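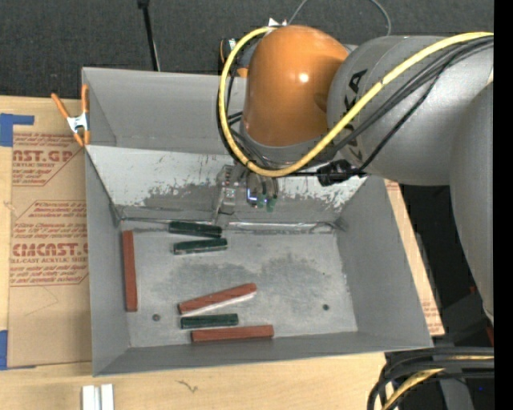 The tabletop with a gray bin in place

Dull patches on oiled wood top where bins stand
Posted in Wood Finishing

benchleft_206

I have a light wood tabletop finished with Prostby hard oil, three coats, sanded to 100 grit and then 180 before the first one. Storage bins stay in the same spots on it for weeks at a time. When I lift them, the wood underneath is duller than the rest and feels slightly rough. No black stains, no rings. The finish was 90 days old when I first moved a bin. The can says full cure in 14 days at room temperature, but the shop was cold for most of April.

Can I spot-repair the patches, or does the whole top need to be sanded back? I would prefer not to clear everything off for a week. I have half a can of the same oil left and some gray pads from Cisbridge.

teoh_shopnotes

Spot repair works on oil. It does not work well on varnish, so confirm what you have first. Put a drop of water on a patch and another on a clean area. If the clean area beads and the patch soaks it up in a few minutes, the film is thin there.

Let it dry overnight. Scuff the patch with a gray pad, along the grain, and go an inch or two past the edge. Vacuum, then wipe with a dry cloth. Apply oil very thinly, wait 15 minutes, and buff off everything that will come off. Leave it uncovered for a week, longer if the shop is under 60 degrees. A second coat is usually needed on the rough spots.

Lay the used rags flat outdoors to dry, or put them in a can of water with a lid. Oil rags can heat up and catch fire in a pile.

As for the cause, my guess is grit under the bins plus a finish that was still soft. A flat base moving a fraction of an inch every day does the same job as fine sandpaper. Felt or cork pads would stop it.

dry_joint

Just sand it all. Spot repairs always show.

ledthorpe184

They show if the rest of the top has yellowed. On a finish this new the color should still match. I did four patches on my own bench last winter and can find one of them, under a low lamp.

One thing to add - check the stir. Prostby settles hard at the bottom, and half a can that was never mixed properly will dry glossier than the first coats did. Stir for five minutes, do not shake it, and test on the underside first.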